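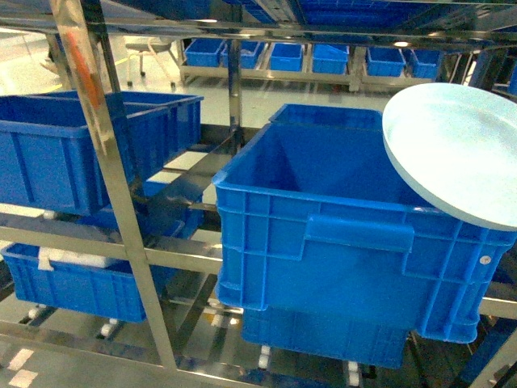
Lowri Mathias
2024-07-16

Well, I've finally started typing up my nan's recipe book, which I've been promising to do since last November, and I have so many feelings about it that you're all getting a thread. Put the kettle on, I'm not known for being brief.

It's a school exercise book, the kind with the times tables on the back, and she kept it in the drawer with the string. Half the recipes have no method at all, only a list, and then a word like "usual". Usual what, Nan??

My cousin Nia Maddocks has the first volume (there were two, we think, unless Uncle's moving-day story is true) and she's been reading bits to me over the phone of an evening. We got the giggles so badly over a pudding called Plain But Filling that she had to ring back.

The measurements are a whole language. A "good" cup is heaped, a "fair" cup is level, and a "Cadi cup" is whatever her neighbour Cadi Gwynne brought over when we'd run out. I've decided to leave them all as written and put my best guess in brackets beside them.
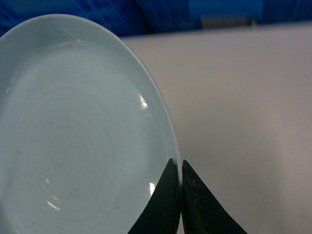

669 words

Somebody asked why I don't just scan the pages and be done with it. I have scanned them! They're lovely and you can't search them. If I want her lemon slice at six o'clock with people coming at seven, I need to be able to type "lemon" and have it turn up.

Also, typing makes you slow down. I'd read that fruitcake page a hundred times and never noticed she'd crossed out the sherry and then, in a different pen, put it back in again – with a little more than before.

The one that has me properly beaten is called Skorum. It's flour, dripping, treacle, an egg "if you have it", and then "bake as for the other". There is no other. I've asked everyone over seventy in Pendness and had as many answers as I had cups of tea, and that's a lot of tea.

Gillespie Tosh is certain it's a kind of gingerbread, and I'm fond of him so I tried it his way. Mine came out the colour of a saddle and about as easy to bite. The dog was thrilled.

Then Bayu Goh, who taught me to make a decent sponge and so has my complete trust, said to stop thinking of it as cake and roll it thin like a biscuit. Much better! Chewy in the middle, a bit of snap at the edge, and gone by the next morning. It still might not be what Nan meant, but I think she'd have eaten one standing up at the sink, and that was her highest compliment.
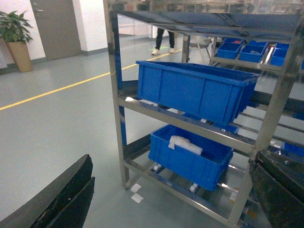

Issue 3

Carrying on after a night's sleep. I've had such kind messages, and a few of you want to know how to start on your own family's books, so I'll tell you what I'm doing, for what it's worth.

I type one recipe at a sitting, spelling mistakes and all. Then I cook it when I can, and my notes go underneath in my own words so there's never any muddle about who said what. Please do write down who gave each recipe to whom. Nan put "from Mrs Singhal, Privow Street" at the top of her chutney, and that one line led me to a granddaughter who still makes it, with green mangoes where we'd always had apples.

We talked for most of an afternoon. She hadn't known the recipe ever left their kitchen, and I hadn't known it started there. I cried a bit on the tram home, but in a nice way. 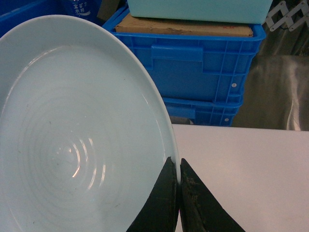

The chutney wants three weeks in the jar before you open it, by the way. Nan has underlined that twice, and beside it, very small, she's written "I know but try".

Things I'd do differently: I'd have asked her while I could, obviously. I'd have written down what she said while she was stirring, which was never what was on the page. She'd tell you to cook the onions till they "stop arguing", and you won't find that anywhere in the book.

If your mum or your pop is still about, ring them up and ask for the dish they're sick of making. I bet they'll know that one without looking.

Next up is the pickled plums, if I can work out whether that word is "cloves" or "gloves". I'll pop the Skorum recipe up tomorrow for everybody who asked, and if your family ever called a biscuit that, or anything near it, please, please write to me.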